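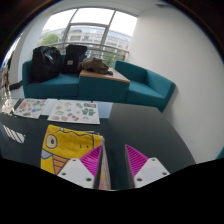
Figure 3. Yellow cloth with a printed cartoon face, folded, on a dark tabletop.

4.2 Keeping the printed cloth

When we first sat down with the households in Nisham, we expected to hear mostly about the good linen, the tablecloths that come out at holidays and the quilts that somebody's grandmother finished the winter before she died. We did hear about those, and gladly, but the talk kept drifting toward much humbler things. In 13 households we were shown at least one cheap printed cloth with a character on it, often a washcloth, a bib or a small towel bought for a child, and in most of these homes the child in question had long since grown up and moved away. Cloths of this general kind (a cartoon print of the sort seen in Figure 3) turned out to carry a good deal more family talk than the finer pieces, and we would like to spend a little time on why that might be.

Part of the answer lies in how often such a cloth is handled. A good tablecloth lives in a drawer, wrapped and worried over, and its story gets told perhaps twice a year. A child's washcloth goes through the laundry week after week, and somebody has to fold it every time. Mottram (Howard Mottram, whose earlier work on kitchen drawers in Sugden we have leaned on throughout this paper) called this "the slow familiarity of the laundry pile," and we have found no better phrase for it. One mother told us that she could fold her son's old bib in the dark, and then went and got it to show us, and then told us about the summer he would eat nothing but peaches.

The print matters too, though perhaps less in the way we had guessed. We had supposed that people would remember the character's name and the show or book it came from. Very few did. What they remembered was what the child had called it, which was often a word of the child's own making, and several families still use that word for the cloth itself, or for any cloth of the same color. In one home the whole rag basket goes by such a name, and visitors are simply expected to pick it up as they go along.

We should say something about fading, as it came up so warmly and so often. The Liltska interviews, which we carried out in April and drew on for Section 3, suggest that people place a cloth in time by how much of the face is left. A sharp print belongs to the baby years, a softer one to school, and a cloth on which only the eyes can still be made out is, in the words of one grandfather, "from back when the roof leaked." Roughly 100 remarks of this sort appear in our notes, and they are used in earnest, to settle real questions about which cousin was born first or which house the family was living in.

None of these cloths would have been found in the Draltier inventory, where household goods were entered only if they could be sold. That gap has shaped a good deal of the writing on domestic textiles, our own first drafts included. The 2 families who had once thrown out a cloth of this kind both brought it up without being asked, and both were still a little sorry. We return to their accounts in Section 4.3, together with the matter of who in a household gets to decide that a thing has finally become a rag.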